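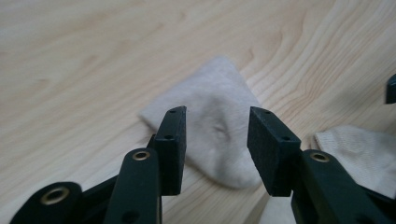 Picking a finger for the small stuff

Kauko Tuominen has a shelf over his bench where the rejected fingers go. When I visited, the shelf was close to full. He has worked on end effectors at Narnomen for most of his career, and for the past year he and Ye-rin Bae have been comparing fingers for handling soft goods: socks, washcloths, knit hats, anything that comes out of a dryer and has to be paired, folded or put in a bin.

I asked why they started with socks.

"They're cheap and they're hard," Tuominen said. "A towel gives you an edge and a lot of area. A sock lying flat gives you a few millimeters of height. If the finger can get that off a table, it can do most of the other things on our list."

The comparison covered three kinds of fingers. The first was a hard plastic jaw with a molded rubber face, bought from a supplier called Sellus. The second was a soft finger that curls around the object. The third was the pair's own design, a plastic linkage with brass grommets in the pivots and a block of black foam at each tip. Every one of them was used by hand first. Bae is firm about that order.

"You learn a finger faster when you're holding it," she said. "On the arm, a miss could be the finger or the path or the controller, and you spend the afternoon arguing about which. In your hand you can feel that it slid."

They ran 1000 picks per finger, split between the two of them and Amos Esposito, who joined the group in September. Each pick was scored as a clean lift, a lift with a slip, or a miss. The rubber jaw did well on thick cotton and badly on anything thin. Bae's explanation is that it has to meet the cloth at close to the right angle. Tip it a little and one edge of the face does all the work.

The soft finger surprised them both. It was gentle and it almost never dragged the cloth, but it was slow to close and it took up too much room. With two socks side by side it kept collecting the second one.

"Which is fine if you want both," Tuominen said. "We wanted one."

The foam tips came out ahead, with 81 percent clean lifts across all the fabrics. Tuominen did not seem very excited by the number. He said the first set of foam blocks had been worse than the rubber, and that most of the gain came from changing the foam and leaving the linkage alone. The early blocks were soft enough to fold over at the corner. The present ones are stiffer, and they give a little when they meet the tabletop, so the operator can press down and close in one motion.

I asked about the pivots. A plain hole in printed plastic would be simpler.

"We had plain holes," Bae said. "They went oval. You'd close the fingers and one pad would arrive ahead of the other and push the sock along the table. We put the grommets in and the play mostly went away. I'd like a proper bearing, but I've been told what a proper bearing costs."

The person who told her was Loretta Van Dusen, who runs the group's budget. Van Dusen stopped by while we were talking and confirmed it. She is more interested in the pads than the pivots. Foam wears, and at the current rate a pair has to be replaced after 18 hours of use. For a bench test that is a nuisance. For a laundry with a row of arms it is a line on an invoice.

"Somebody has to change them," she said. "I want to know how long that takes and whether you need a tool for it."

At present you do need a tool. Esposito is working on a pad that snaps into place, and he showed me two versions on his screen. He thinks the snap fit will cost some stiffness at the tip. He has not tested either one.

Cameras took up the rest of the morning. The group tried one mounted overhead and one mounted on the gripper, looking out between the fingers. The overhead view was better for finding a sock in a pile. The gripper view was better for the last stretch before closing, when the hand itself blocks anything looking down from above. White socks on a pale table were the worst case for both, and Bae uses that pairing on purpose.

"If you test on a black mat everything looks solved," she said.

The fingers also hide part of what the camera is looking at. Tuominen has made the links narrower once already and does not want to do it again, as the arms start to twist under load. Bae would move the camera instead. They have been having this disagreement for a while and neither expected to settle it with me in the room.

Next comes the arm. The group has a Hirico controller on loan and will run the foam tips on it first, with the rubber jaw as the baseline. Clyde Gallagher, who handles the partner work with Escobedo, wants a cell on a customer's floor in 2028. I asked Tuominen whether that was realistic.

"For socks, probably," he said. "Ask me about fitted sheets and I'll go get lunch."

Bae was already back at the bench, swapping a pad.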